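Tidix Round Table, light wood

Tidix, distributed by Munro
Price: $525
In stock at our Gunutcombe showroom. Flat-packed, one carton.

We were not sure we wanted to carry this one. Round tables get sold as friendly, flexible and good for small rooms, and most of the time that means you lose the corners you used to pile things on. Munro's rep told us it would do as a work table, a lunch table and a spare desk. We've heard that about a lot of tables. So we put one together and used it before we agreed to list it.

The maker's sheet calls the top "honey". We'd call it yellowish tan, and if you're trying to match it to a darker floor or a white desk you should come and look at it first. The colour on your screen is a guess.

Size

The top is 1000 mm across. That sounds generous until you set a full keyboard on it and then try to put a notebook in front. It fits, but the keyboard tends to end up on an angle, and so do you. One person with a keyboard and a mug has plenty of room. Two people with a laptop each are fine for an hour or so. Four for lunch is what the carton says, and we'd believe it if the plates were small.

There is no cable hole, no tray underneath and no drawer. Munro sells a clip-on cable tidy for $19. We don't think much of it. A bit of hook tape does the same job, and any cord you don't deal with will sit in a tangle on the top where you'll be looking at it all day.
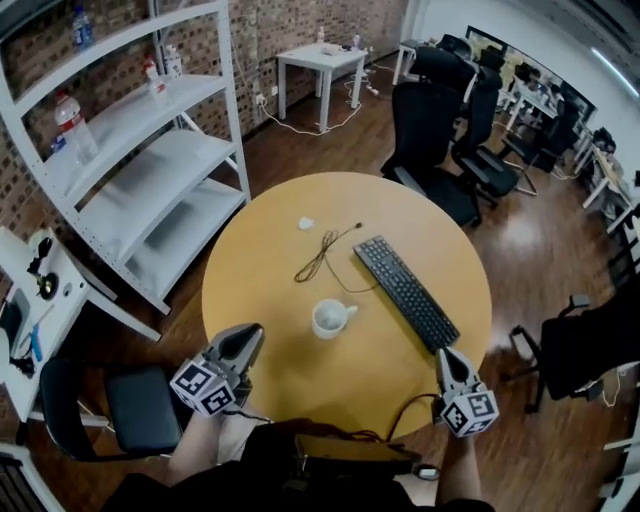 Going round all sides of it is the best part, and we'll give Tidix that. With a desk you pick a wall and you're stuck with it. You can come at this from anywhere, pull a chair up on the side with the better light, and swap when the sun moves. It does want space on every side, though. Pushed hard into a corner it wastes more floor than a square table would.

It also has nowhere to put anything away. Allow for shelving within arm's reach. We'd go for open metal shelves over a cupboard, as bottles, pens and chargers come back off the table a lot faster when there's no door to open. The Mernance four-shelf unit is $112 and does the job without looking like much. We stock it in white only.

Care

Wipe with a damp cloth and dry it. The sheet says the finish is "ring resistant". Ours had a mug left on it overnight in March and came up clean, which is one mug on one night. Use a coaster.

Assembly

Allow most of an hour and get someone to help turn it over. The supplied hex key is soft and we'd use your own. Tighten the bolts again after a couple of weeks, whatever the instructions say about doing it once.

Delivery and returns

Free pickup from Gunutcombe. Local delivery is to the front door only. Unopened cartons can come back for a full refund. Assembled tables can't, unless there's a fault, so measure your room before you cut the tape.

Listing last checked 2018-04-19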